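Ticket ouvert le 24/10/2021 par Elli Ojala
Composant : recherche plein texte de Plomport, fonds de presse Manninen
Priorité : haute au départ, normale maintenant
Statut : résolu, en observation

## Symptôme signalé

Une lectrice cherche « forêt » dans les numéros numérisés du *Courrier de Plistcombe* et n'obtient aucun résultat. Elle a pourtant sous les yeux, dans la visionneuse, une page dont le titre contient le mot en gros caractères. Si elle tape « for », la page remonte. Si elle tape « foret » sans accent, rien.

J'avoue que j'ai tout de suite adoré ce ticket. Un mot présent à l'écran, présent dans le fichier texte, et introuvable dans l'index, c'est mon genre de casse-tête préféré !

## Ce que j'ai vérifié d'abord

- Le texte OCR de la page est bien là, et le mot est bien reconnu.
- La page est indexée : on la retrouve par d'autres mots du même article (« scierie », « maire », « mouton »).
- La recherche de « forêt » fonctionne très bien sur les autres fonds.
- Vider le cache : aucun effet, mais il fallait bien essayer.

Le problème touche donc uniquement le fonds Manninen, et uniquement les mots accentués. J'ai pris une liste de 62 mots courants avec accent (été, église, marché, fenêtre, etc.) et je l'ai passée dans la recherche, limitée à ce fonds. Résultat : 43 mots sans aucune réponse. Les autres en donnaient, et c'est ce qui m'a fait perdre la matinée, parce que je cherchais une panne qui toucherait tout ou rien.

## Fausse piste : l'encodage

Premier réflexe, j'ai soupçonné des fichiers en Latin-1 glissés au milieu de l'UTF-8. J'ai relancé la détection sur tout le fonds : UTF-8 partout, sans exception. Les fichiers s'ouvrent proprement dans n'importe quel éditeur, et pas un seul caractère de remplacement en vue.

Deuxième réflexe, la racinisation du français. Je l'ai désactivée sur l'index de test de Zilcombe, j'ai réindexé, même comportement. Je l'ai remise.

## La bonne piste

J'ai fini par copier le mot « forêt » depuis le fichier OCR pour le coller dans la barre de recherche. Et là, la page remonte ! Je retape le même mot au clavier : plus rien. Deux mots identiques à l'œil, différents pour la machine. Quel bonheur, ce moment-là.

Un coup d'œil aux octets :

```
saisi au clavier : 66 6f 72 c3 aa 74
copié du fichier : 66 6f 72 65 cc 82 74
```

Dans le premier cas, le « ê » est un seul caractère (forme composée, NFC). Dans le second, c'est un « e » ordinaire suivi d'un accent circonflexe combinant (forme décomposée, NFD). Les deux s'affichent de la même façon. Notre découpeur de mots, lui, prend l'accent combinant pour un séparateur, et « forêt » devient « fore » et « t ». Voilà pourquoi « for » trouvait la page, grâce à la recherche par préfixe, et pourquoi « foret » échouait.

Restait à comprendre les mots qui marchaient quand même. Le fonds a été océrisé en plusieurs campagnes, et l'une d'elles produisait déjà du NFC. Les mots trouvés venaient de ces numéros-là -- avec beaucoup moins de réponses qu'ils n'auraient dû en donner, ce que personne ne pouvait voir depuis l'interface.

## Correctif appliqué

1. Normalisation NFC du texte à l'entrée de la chaîne d'indexation, avant le découpage en mots.
2. Même normalisation sur la requête de l'utilisateur, parce que certains navigateurs collent du NFD sans prévenir.
3. Filtre de repli des accents ajouté après le découpage, pour que « foret » trouve « forêt ».
4. Réindexation complète du fonds Manninen.

L'ordre compte. Sur Zilcombe, j'avais d'abord placé la normalisation après le découpage, et les mots étaient déjà coupés quand elle arrivait. La réindexation a pris environ 8 heures, je l'ai lancée le soir et je l'ai retrouvée terminée en revenant.

Je n'ai pas touché aux fichiers OCR d'origine. Ils restent tels qu'ils ont été livrés, les sommes de contrôle ne bougent pas, et la normalisation se fait à la volée.

## Vérification

La liste de mots repassée en entier : toutes les recherches donnent des réponses. « Église » remonte maintenant des annonces de kermesse que je n'avais jamais vues, dont un compte rendu délicieux d'un concours de tartes. Le surlignage dans la visionneuse tombe au bon endroit, y compris pour les mots qui contiennent deux accents, comme « mélèze » -- c'était ma grande inquiétude, car les coordonnées OCR sont calculées sur la longueur du texte d'origine.

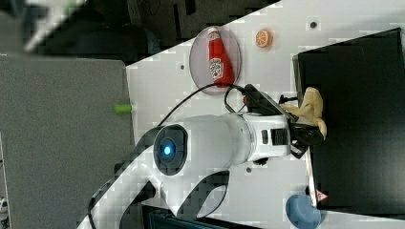
Ilari Oksanen se demande si le repli des accents ne va pas noyer les recherches précises : quelqu'un qui cherche « pêche » au sens du poisson va aussi récupérer « péché », et dans un journal paroissial cela peut faire du monde. Il propose de garder deux champs, l'un exact et l'autre replié, et de donner plus de poids au premier.

Très bonne idée, et c'est adopté ! J'ai ajouté le champ exact avec un poids de 3. « Pêche » remonte désormais les articles sur la rivière en tête, les sermons viennent derrière. « Côte » et « côté » se comportent bien aussi. L'index grossit un peu, le disque le supporte sans peine.

## Reste à faire

- Ligatures : « œuvre » et « oeuvre » ne se retrouvent toujours pas l'un l'autre. La normalisation NFC n'y change rien, il faut une règle à part. Ticket séparé à ouvrir.
- Apostrophes : l'OCR alterne entre la droite et la courbe. « L'école » semble correct, je n'ai pas encore testé « aujourd'hui ».
- Ajouter un contrôle à l'import qui signale les fichiers en NFD dans le journal, sans bloquer la livraison.
- Passer la même liste de mots sur les fonds arrivés depuis juillet.
- Répondre à la lectrice. Fait : elle a retrouvé son article sur la forêt, plus deux autres de la même plume, et elle demande maintenant si l'on peut chercher par nom de rue.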